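Zwei Arme, ein Tisch, eine Rechnung

Was ein Mittelständler einplanen muss, der 2019 in Zweiarmroboter investiert

März 2019

Der Kaufpreis stand bei Stimden nach zwei Wochen fest. Für den Rest der Kalkulation brauchte Biljana Vidmar fünf Monate. Sie leitet den Einkauf des Unternehmens, das gebrauchte Elektronikbauteile prüft, sortiert und wieder in den Handel bringt. 200 Beschäftigte, zwei Schichten, ein Investitionsbudget, über das einmal im Jahr im Juli entschieden wird. Der Antrag für die Zweiarmzelle umfasste beim ersten Anlauf acht Zeilen. Bewilligt wurde er erst in der dritten Fassung.

»In der ersten Fassung standen die Arme, die Steuerung und die Montage«, sagt Vidmar. »Greifer hatte ich als Zubehör eingetragen, mit einer Pauschale. Das war der größte Fehler.«

Flache, dunkle Teile mit schmalem Rand sind für Parallelgreifer eine unangenehme Aufgabe. Sie liegen niedrig auf, die Finger müssen knapp über der Tischplatte ansetzen, und zu viel Kraft verzieht den Rahmen.
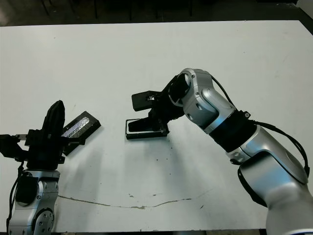 Die Finger sind Verschleißteile und werden für jede Teilefamilie neu ausgelegt. Der Integrator Jurić bot sie zunächst im Paket an, später einzeln. Vidmar ließ sich beides rechnen und entschied sich für den Einzelpreis, mit einem Ersatzsatz je Arm. Im Budget bekamen die Greifer eine eigene Position mit jährlicher Fortschreibung.

Die zweite Korrektur betraf die Programmierung. Der Anbieter Cluvum hatte eine Zelle vorgeschlagen, bei der Bewegungsabläufe vor Ort eingelernt werden. Im Angebot waren dafür zwölf Arbeitstage vorgesehen. Darin enthalten war ein Teil in einer Lage. Liegt es verdreht oder schräg, beginnt die Arbeit von vorn, und sie wird nach Stunden abgerechnet.

Erhan Coşkun berät Betriebe bei solchen Anschaffungen und hat den Antrag von Stimden durchgesehen. Er verlangt von seinen Kunden, dass sie vor dem ersten Gespräch mit einem Anbieter eine Teileliste schreiben. Darauf gehören Maße, Gewicht, Oberfläche und alle Lagen, in denen ein Teil ankommen kann. »Glänzende Flächen gehören extra markiert«, sagt er. »Die kosten bei der Kameratechnik fast immer Geld.«

Bei Stimden kam auch die Beleuchtung erst auf diesem Weg in den Plan. Am Tisch dagegen wurde gespart. Eine helle, matte Platte reicht für den Anfang, Kratzer und Flecken spielen für die Greifaufgabe zunächst keine Rolle.

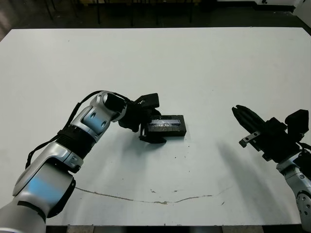
Coşkun rät außerdem, die Kabelführung im Angebot festzuschreiben. Außen verlegte Leitungen sind günstiger und schnell getauscht, schränken aber je nach Bewegung den Arbeitsraum ein. Wer das erst bei der Abnahme bemerkt, zahlt die Änderung meist selbst.

Ein Mietmodell hat Vidmar ebenfalls geprüft. Wesham verlangte eine Laufzeit von fünf Jahren und schloss Greiferwechsel aus dem Vertrag aus. Damit war die Variante für Stimden erledigt. Für Betriebe mit nur einer Teilefamilie könne sie sich trotzdem rechnen, meint Coşkun, vorausgesetzt, die Wartung ist mit festen Reaktionszeiten geregelt.

In der bewilligten Fassung steht nun auch eine halbe Stelle für die Betreuung der Zelle. Die Geschäftsführung wollte sie streichen. Vidmar legte die Stundensätze von Jurić daneben, danach blieb sie drin. Die Schulung der zweiten Schicht ist noch nicht beauftragt, das Angebot dafür liegt vor.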